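Reading time: 2 minutes

Collecting in the simulated kitchen

25 Nov 2019

I spent most of this month recording examples for the Treltgate project, and a few people have asked what that involves day to day. Mostly it is sitting in a chair and driving a two-armed robot through a kitchen that exists only on a computer.

The way we do it is simple enough. One person drives both arms and does a short job at the counter, such as picking up one item and setting it down somewhere else. The software saves the camera views and the arm positions together. Later the learning system trains on all of it and tries to copy what we did. Before each run the small items get moved to new spots, so it can't just memorize one path.

We keep a view from the robot's body and close views from the grippers. I used to think the close views were only useful near an object. Gilang Goh talked me into keeping them for the whole run, even when a gripper is pointed at something that has nothing to do with the job. The system will get those views when it runs by itself, so it should have them in training too.

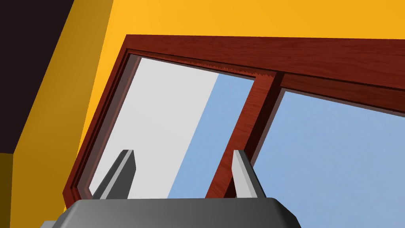
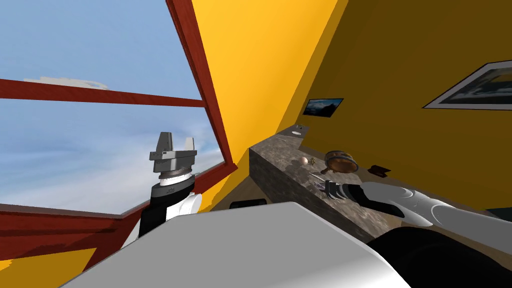 The kitchen window is in both of these, once past the fingers of a gripper and once from the body view with the counter on the right.

What slows me down

Small things near the edge of the counter are the worst. The purple one is the item I dread — it is little, and the black fingers hide a lot of it as they come down. I now stop above it, check the close view, and then lower the arm. That adds time to every run, but I throw away fewer of them.

The other problem is the arm I'm not using. In my early runs I let the left one drift, and Zixuan Su pointed out that the system would learn the drifting along with everything else. She was right. I park it before I start now, and if I bump it I begin again.

Where we are

We have 1202 runs saved. I went back through the older ones from May and marked 429 that I would do differently today. They stay in the set for now, in a separate folder, until we train with and without them and compare.

Next is a batch of 600 with both arms working at once. I've tried a few and they are tiring. If anyone has a good way to switch hands without losing track of which controller is which, write to me.

Contact | Back to top

This site uses cookies. By continuing to read you accept their use.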